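Budgeting for a used arm and bin picking cell, what am I forgetting?

Posted in Shop Equipment & Automation
Jul 2, 2023

Remedios Peñalver

Hello everyone, longtime reader and very occasional poster. I help run a small shop that makes wooden and plastic block sets for schools, and for the last couple of years we have been talking (and talking, and talking) about getting a robot to pick parts out of a bin and set them in trays. My brother-in-law thinks we should just buy the arm and figure out the rest as we go. I would like to walk into the October planning meeting with a real list, so here I am.

What we have looked at so far is a used arm from a reseller called Levska, who have been very pleasant on the phone, and a new package from Kingi that comes with the controller, a gripper and two days of training. The Kingi one costs a good deal more, and I can't tell how much of the difference is stuff we would end up buying anyway. Our parts are long blocks in a handful of colors, a few of them clear, nothing heavy at all. We run one shift. We do not have an engineer, but we do have a very patient maintenance man and a nephew who can program a little.

A shop we know let us visit their test setup, and it is pretty much the size of thing I have in mind, so I'm putting a picture in case it helps anybody picture the job.

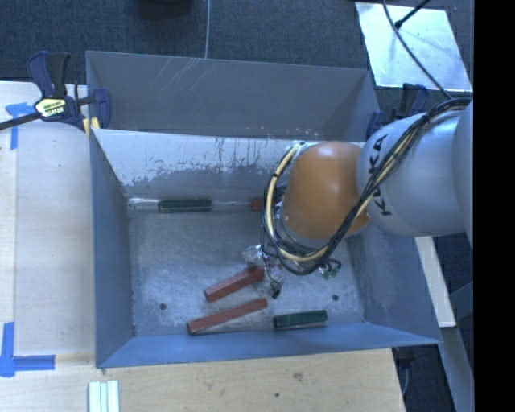 Long blocks in a metal bin under a KUKA arm, with the bin held by bar clamps.

So my worry is everything that isn't the arm. What do people wish they had put in the budget? And is there any sense in renting first? Sorry for the length, I do go on, and thank you kindly for reading this far!

Usa Srithong

Hi Remedios, and welcome! Please don't apologize for the length, you gave us more to work with than most people do. I did this same exercise for a packaging line and then again for a picking cell, and the second time I did it much better, so let me try to save you the first one.

Take the price of the arm and put it on a line by itself. Then start a fresh page for everything else, and be prepared for that page to get longer than you'd like. Mine had 14 lines on it by the end. I won't type them all out, but these are the ones I would fight for if somebody tried to cross them off.

The gripper, and spare gripper parts. I can't say this loudly enough. Whatever touches the product is what wears out, and when it does the whole cell sits there looking at you. We budgeted for one set and used up 3 in the first year. If the fingers or cups are soft, buy spares with the first order and ask what they cost on their own, with shipping, before you sign anything.

Cables and hose management. Look at how much is strapped along the arm in your picture, all those black cables and that yellow hose curving around the orange joint. A setup for testing is often dressed with ties, and that's fine for testing, but for daily work I'd ask for a quote on a proper dress pack. Ours came from a firm called Usier and I thought it was highway robbery until I remembered what a day of downtime costs us. A used arm may come with no cabling past the flange, so ask Levska what is on it and get the answer in writing.

Something solid to hold the bin. Clamps are wonderful while you're still deciding where things go (I have a drawer full of them and love every one), and blue tape for marking positions is about the best money you'll ever spend. Once you settle, though, you'll want a fixture with locating pins so that a bin can be lifted out and put back in the same spot by whoever is on shift. We had a local welder make ours and it was one of the cheaper lines on the page.

Vision, and lighting to go with it. You mentioned clear parts, and I'd bring that up with every vendor in the first five minutes of the call. Our camera was happy as could be with solid colors and just miserable with anything see-through, and shiny metal underneath didn't help one bit. Send each vendor a box of your real blocks, clear ones included, and ask for a trial on those very parts. Don't accept a video of somebody else's.

Guarding and the risk assessment. Please don't let this be the line that gets trimmed. A full-size industrial arm needs a fence or scanners and somebody qualified to sign off on it, and the used arm needs it exactly as much as the new one does.

As for renting, yes, I would if you can find it. We rented for 9 weeks and it changed our minds about the reach we needed, and we ended up with a smaller arm than the one we'd all fallen in love with. Ask whether part of the rent goes toward purchase.

Last thing, training. Two days is lovely but it's an introduction. Put in money for your maintenance man and your nephew both to go back a second time after they've lived with the thing for a couple of months, when they'll have much better questions. Do let us know how the meeting goes!

Botton

used is fine if the controller is recent enough to get parts for. get the model number off the cabinet and call around before you pay a deposit. we bought one with an old controller and the pendant alone took forever to replace

also check your floor and your power, ours needed an electrician and that was not in the budget

Remedios Peñalver

Oh my goodness, thank you both so much. Usa, I have printed yours out and it's already got coffee on it. I called Levska this morning and asked about the cabling, and the answer was that the arm ships bare, so that's one for the second page. I'm waiting to hear back on the controller model. I am also packing up a box of blocks tonight with plenty of the clear ones in it, and Kingi say they'll run them for us at no charge if we pay the postage, which seems fair to me. If anyone knows a place that rents by the month, I'd still love a name.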